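Drallesside Serviced Apartments
Bathroom and Linen Attendant, part-time

Posted 2025-10-13
Location: Druvdale, Simach Street building and annex
Reports to: Paraschiva Onu, Housekeeping Lead
Hours: 20 per week, mornings
Pay: 1590 per month before tax, paid on the last working day

Drallesside rents furnished apartments by the week and by the month. We have 38 apartments in two buildings that share a courtyard. Most of our guests are in Druvdale for work or for a hospital stay, and a lot of them are here for several weeks at a time. They cook, do their own dishes and mostly keep the place in order. What they want from us is clean linen and a clean bathroom, and the bathroom is what they write to us about when we get it wrong.

We are looking for one person to join the morning team and take on bathrooms as their main job. Kitchens and floors in the living areas are done by other people on the same shift. You would help them out on heavy changeover days and they would help you.

What the work is

On a stay-over visit you clean the sink, the counter, the mirror, the toilet and the shower or tub, change the towels, empty the bin and mop the floor. On a changeover you do all of that plus the inside of the vanity cabinet, the shower drain cover, the fan grille, the tile behind the toilet and the door, both sides. Changeovers take longer and we schedule them that way.

We work from the top down and leave the floor for last. Cloths are sorted by color. Blue is for sinks and counters, yellow is for showers and tubs, and red is for toilets only. Used cloths go in the mesh bag on your cart and never back on the shelf. If you run out of one color, come down and get more. Please don't borrow from another color, even for one sink.

Sinks get more attention here than you may be used to. The water in Druvdale is hard and leaves a white ring at the drain and along the base of the faucet in a matter of days. We wipe the basin with a damp cloth and a mild cleaner, rinse it, then dry it by hand with a second cloth, including under the overflow. The counter is done the same way, with the guest's things lifted, wiped under and put back where they were.

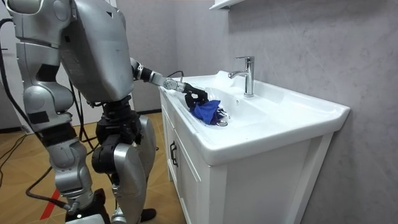
Floors are cleaned with a flat mop that has been wrung out well. Many of our bathrooms have a wood-look floor, and standing water along the edges is not good for it. Start at the wall farthest from the door and work your way out. Mats are hung over the tub or the rail while you mop and go back down once the floor has dried.

You will also spend part of each shift in the linen room on the ground floor of the Simach Street building. Towels come back from Ramanauskas, the laundry we use, in wrapped bundles. They have to be unwrapped, checked for stains and pulled threads, folded in thirds and shelved by size. Stained ones go in the gray tub by the door with a slip saying what is wrong. Ramanauskas credits us for those, but only if the slip is filled out.

The last part of the job is reporting. A dripping faucet, a loose seat, a slow drain, black spots on the caulk — write it in the building log before you leave for the day, with the apartment number. You are not expected to fix anything. Maintenance reads the log every afternoon.

What we are looking for

You need to be able to stand, bend and kneel for most of a shift, and lift a full linen bundle from the floor to waist height. You need enough English to read product labels and write a short note in the log. You need to be on time, as the first apartments are promised to guests at a set hour.

Experience in hotel, hospital or home cleaning is welcome and will count in your favor. We have also hired people who had never cleaned for a living, and some of them are still with us. Tell us if you have any skin or breathing problems with cleaning products. We use an unscented range and can usually work around it.

A driver's license is not needed. The two buildings are a short walk apart across the courtyard.

What we offer

A permanent contract after a trial period of 2 months. Hours are fixed in the morning and the rota is put up well ahead. Work shirts, gloves, knee pads and non-slip shoes are supplied, and we replace the shoes when the soles wear down. There is a staff kitchen with a fridge, a microwave and lockers you can bring your own padlock for.

You will spend your first shifts working alongside Paraschiva or another experienced attendant, one bathroom at a time, until you are comfortable doing a changeover alone. Training is paid at the full rate.

Extra hours come up most years in May, when one building is closed floor by floor for deep cleaning. They are offered to part-time staff first and you are free to say no.

How to apply

Bring or mail a short letter and a list of your past jobs to the Drallesside front office in the Simach Street building, marked for Paraschiva Onu. A page is plenty. Give us a phone number and the hours when you can pick up. If you have someone who can speak for your work, add their name and number, but ask them first.

We invite people in for a short talk and a walk through one apartment, and after that for a paid trial morning. Wear something you can kneel in. Everyone who applies gets an answer, by phone or by letter, and the post stays open until it is filled.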